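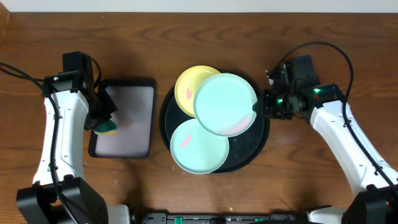 Tasness, 2022-06-18

Teaching two arms to wash a plate (by driving them yourself)

I put off the dishwashing task for months because I thought the sponge would be the hard part. The sponge is fine. What will eat your afternoon is the handover between the hand that scrubs and the hand that holds the plate, so most of this page is about that.

I'm assuming you already have a two-arm setup working, with a pair of leader arms you move by hand and a pair of follower arms that copy you. If your followers still drift or buzz when you let go of the leaders, sort that out first. Dishes are a terrible place to debug a calibration.

Setting the table

My layout is simple. The rectangular tray goes over by the left arm, because that's the sponge side. The big round tray with the dirty plates goes in the middle where both arms can get at it. I like to stack the plates so they overlap a bit, since a plate lying flat against the tray is miserable to pick up with two fingers. A rim that sticks out past the tray edge is a gift! Leave yourself one of those to start with, on the right side, and make things harder later.

Get the dirt right too. You want a smear you can see from the camera against the color of the plate. Pink on mint green shows up great, and on yellow it's still easy to spot. Put the marks in different places on different plates, some near the middle and some off toward the rim. My first batch had every smear dead center, and the policy I trained on it would happily polish the center of a spotless plate forever while ignoring a stripe two inches away. Lesson learned (and 90 episodes in the trash).

Getting the sponge

Start with the left arm. Grip the sponge by its sides so the scrubbing layer is free to meet the plate, and close the fingers until the foam just squashes. If you clamp down all the way it will bulge and twist on you halfway through a wipe.

Then touch it down in the rectangular tray, near a corner, and pause. I hold for a slow count of two. That pause feels silly while you're doing it but it gives the recording a clear "sponge is ready" moment, and your episodes will line up with each other much better.

Bringing in the right hand

While the left arm is at its tray, bring the right one in toward the plate rim. Come in low, fingers open, and let one finger slide under the rim before you close. Go slowly here. You can't feel the plate through the leader arm (at least not on mine), so you're working by eye, and the temptation is to shove. If you shove, the whole stack slides left and you'll be chasing plates around the tray.

Don't lift yet. Close, wait a beat, then nudge the plate a tiny bit toward you. If it moves with the fingers, you have it. If it stays put, open up and try again, and keep the recording going. I used to delete any episode with a fumble in it until Everaldo Aguiar, who was driving the arms that day, talked me out of it. He was right. A missed grab followed by a calm second try is some of the most useful data you can record.

The wipe

Tilt the plate toward the sponge and let the left arm do the traveling. Short strokes, same direction, three or four of them, then back off so the camera gets a clean look at the plate. Check the mark. Still there? Go again. I can't stress the backing off enough – with the gripper parked over the plate the camera sees nothing, and neither will your policy.

Lay the plate back down, release, and bring both arms home before you stop recording.

How many, and how I name them

I do sets of 17 because that's about when my shoulders start complaining and my strokes get sloppy. My current folder has 200 keepers, all named with the task, the plate color and the driver, like this:

platewash_mint_everaldo

Keep the driver in the name. People have really different styles, and if something looks weird in training you'll want to be able to pull one person's episodes out.

Little things

Check your cables before every set. Mine loop up high and come down along the arms, and with a big wrist turn they can snag.

Wipe the crumbs off the table now and then. I forget constantly.

Swap plate positions between sets, and change which color is on top.

Next up is the drying rack, which I plan to try before December if the sponge supply holds out.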